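Week 3 handout – pricing a menu (updated Jan 9, 2021)

Hi all. I've typed up what I rambled through in class, plus the bits I skipped when we ran over. Bring a calculator next time, please!

## Food cost

Food cost percentage is what the ingredients cost you divided by what the customer pays, before tax. We're using 30 per cent as our target all term. Your own place might run higher or lower, and that's fine, but I want everybody's homework to match. 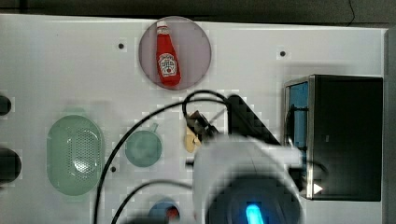
Take the Clovstead café numbers. Ingredients for the month came to $348 on the breakfast side, and breakfast sales were $1,455. Divide one by the other and you get just under 24 per cent – lovely, and a bit suspicious. When I see a figure that low I go looking for stock that was used and never written down.

## The stuff on the table

Condiments, oil, salt, serviettes. People leave these out of their recipe cards constantly (I did it for years). Work out a flat amount per cover and add it to every plate, even the ones you think don't need it.

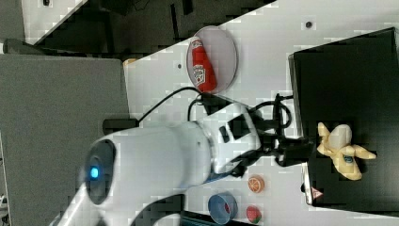
The Gresow worksheet has a line for this near the bottom. If your total sales were $2,963 and you forgot that line, your margin is going to look better on paper than it does in the bank.

## Yield

Buy a kilo of beans, trim them, and you haven't got a kilo of beans anymore. Cost the trimmed weight! Same goes for anything you drain or peel. 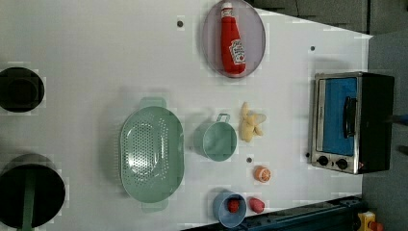 I like the Kwiatkowski yield tables for vegetables, but weigh your own for a week and use those numbers if they disagree.
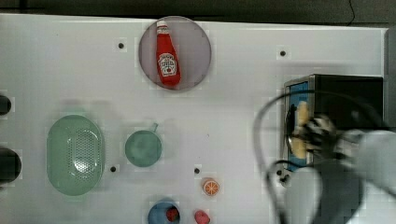

*Ketchup on a plate, from above.*

## For next class

Do questions 2 to 5 on the Bekine case and leave the labour section blank – we'll fill it in together.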